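Review: Trileo Collby practice kit for two-arm benches

The Collby kit is a set of written rules for people who run small robot arms on a tabletop. There is no hardware in it apart from a clipboard. You get a binder, a pack of 11 laminated cards, a pad of 50 run sheets and a roll of floor tape. Trileo sells it to teaching labs and small shops that have a bench cell and no safety officer of their own.

We have used it on our mug-handling bench since September. The bench was already running when the kit came, so we were fitting the rules to an existing setup. Buyers starting from nothing will probably have an easier time.

What is in the binder

The binder runs to 186 pages, and almost a third of that is blank forms. The rest is split into people, bench, objects, motion and records. Each part opens with a one-page summary, and the cards repeat those summaries in shorter form. For the first few weeks most of our operators read only the cards. That worked well enough, although two of the cards leave out exceptions that are in the binder.

The writing is clear. "Stop before you reach" is the first line on the first card, and the card goes on to say what counts as stopped: motion disabled at the controller, both arms at rest, and the person reaching in holding the enable key. A program that has been paused does not count. We had been treating a pause as good enough, so this changed our daily routine more than anything else in the kit.

The people section also says who may stand where and when. The operator stays at the controls, a second person may load objects, and only one of them gives the word to start. New users sign the induction form before they touch the arms. It takes an hour to go through with someone, which is reasonable.

Bench layout

The bench section asks for a written layout of everything the arms can reach. That includes things they are not supposed to touch. Our layout sheet lists the tray, the mugs, the coasters and mats, the rolling pin and the small pad by the right arm. A loose object that is in reach but not on the sheet has to come off the counter before a run.

Both of our arms are fixed to a rail along the front, and they work toward the middle from opposite sides. The kit calls this a shared zone and has a card for it. The card says to mark the overlap, give one arm priority, and have the other wait at a named position until the first is clear. It also says to check the clearance by hand at low speed with the real objects in place, and to repeat the check if any object is swapped for a taller or wider one.

The low-speed check was useful. Six mugs in two rows do not leave a gripper much space, and a handle that points sideways takes up more of it than you would guess from the rim. We now write the handle direction on the sheet. The standard form has no box for it, so we use the notes line. 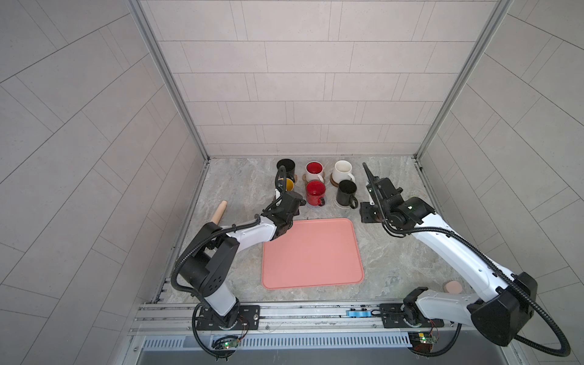

Cables

Cable rules get a page and a half, which is too short. The text says that cable covers must not be able to snag on objects or on the other arm, and that loops should be checked at full extension. It does not say how to check them when the cover itself passes close to the objects, as ours does on the left. We ended up writing our own step. One person moves the arm slowly through its farthest positions while the other watches only the cable. If the cable touches anything on the counter, the layout is changed before the program is.

There is also a line about keeping cables clear of vents and electronics under the bench. Ours hang over the rail at the front, so it applied to us. We added a visual check of the vent panel and the boards below it to the start-of-day list.

Motion limits

This is the best part of the binder. It gives a method for setting speed limits and no fixed numbers, and it tells you to go to the arm maker's manual and your own risk assessment for the figures. Some readers will find that annoying. I think it is correct, since a number that suits one arm could be wrong for another.

The method is to start at the lowest speed, run the full task, and raise the speed one step at a time. You write down each step. If there is a contact you did not plan, you go back down and find out why before going on. The form for this is one page and easy to fill in. We completed ours in a morning.

Separate limits are set for carrying and for moving empty. The binder is firm that the carrying limit applies from the moment the fingers close. We had it starting at lift-off, and fixed that on the first day.

Objects and grasp checks

The objects section is aimed at people handling ordinary household things, and it is practical. Each object gets an entry with a grasp type, a place position and a condition. For cups and mugs the entry must say whether the grasp is on the rim, the body or the handle. Ours are entered as body grasps, with the fingers around the outside.

Condition is where the rules ask for more work than we expected. Every open container is to be looked into before a session, and any mark or residue is logged so that a new one can be told from an old one. The form has a small circle to draw on. For the cup with the yellow inside, the drawing has two small dark marks, one by the base and one higher up toward the rim, plus a note that the bottom looks slightly mottled. It takes a few seconds per cup once you are used to it.

The binder suggests using a wrist view for this if you have one, with the gripper directly over the opening or holding the cup. We do it this way now. Looking straight down into a deep cup shows the floor and the wall together, and you also get the edge of the tray in the same view, so you can see how the cup lines up with it. The section on placing says that a cup overlapping the tray lip must not be released until it is fully over the flat part or fully off the tray. That rule is on the card as well, in bold.

My one complaint here is the wording on cleaning. It says surfaces should be "free of debris" and leaves it there. Small dark grit on a speckled counter is hard to see from standing height, and the check needs to say where to look and from how close. We wrote "all four edges of the tray, from the wrist view" into our copy.

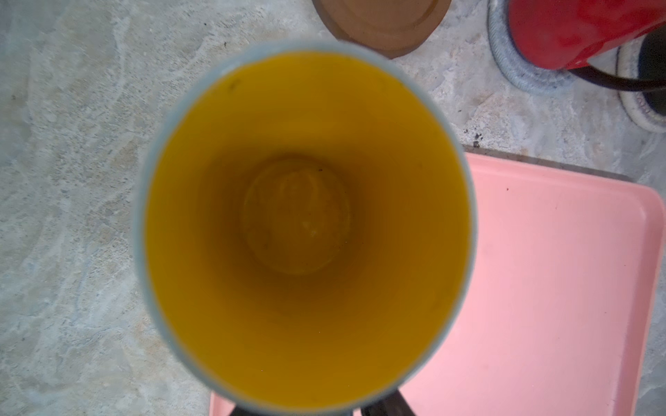 Bukwood College, Automation Teaching Lab

Records

The run sheets are the part people complain about. Each sheet covers one session and asks for the operator, the layout version, the speed step, the objects used, any stops, and the condition at the end. It is a full page, and at the end of a long Thursday it tends to get filled in badly. The pad of 50 will last a quiet lab a term. It did not last us that long.

Trileo allows copying, and a note to that effect is printed on the back cover. We made a half-page version that drops the repeated header and keeps everything else.

Stops are recorded in three kinds: planned, protective and operator. The definitions are on the card, and people learned them quickly. After a protective stop the sheet must say what the arm was holding and where the object was left. I would keep this rule even if I dropped the others. When the next person comes in, they know whether there is a cup in the gripper before they enable anything.

How it sits with formal standards

The kit is not a standard, and the binder says so on page one. Using it does not replace a risk assessment, and it will not get a machine approved. What it gives you is a set of habits that make the assessment easier to write and easier to keep true. We had our own assessment done first and then went through the cards one at a time to see where the two disagreed. They disagreed in three places. In two of them the card was stricter, and we went with the card. The third was the waiting position for the second arm, where our own distance was larger, and we kept ours.

Compared with the Malinowski checklist

Before this we used the Malinowski bench checklist, a two-sided sheet. It is shorter and a lot cheaper, and it is fine for a single arm behind a guard. It has nothing on shared zones and nothing on the objects themselves. If you run one arm and the same part all day, the sheet is enough. With two arms and a mixed set of objects, I would buy the Collby kit.

Small points

The laminated cards are good quality and wipe clean.

The floor tape is narrow and lifted at the corners within a month. Buy wider tape.

The rings of the binder are too small for the number of pages, and the last section tears if you open it often.

There is no index. The contents page lists parts but not forms, so put your own tabs in.

Updates are sent as loose pages. We have had one so far, a corrected induction form.

Verdict

Worth buying for a lab with two arms in one workspace and several people taking turns. Plan on a day to read it and another to adjust the forms. The cable pages need more work, and so does the cleaning rule. The stop rules, the speed method and the object entries are good as they are, and we have left them unchanged.

Four out of five.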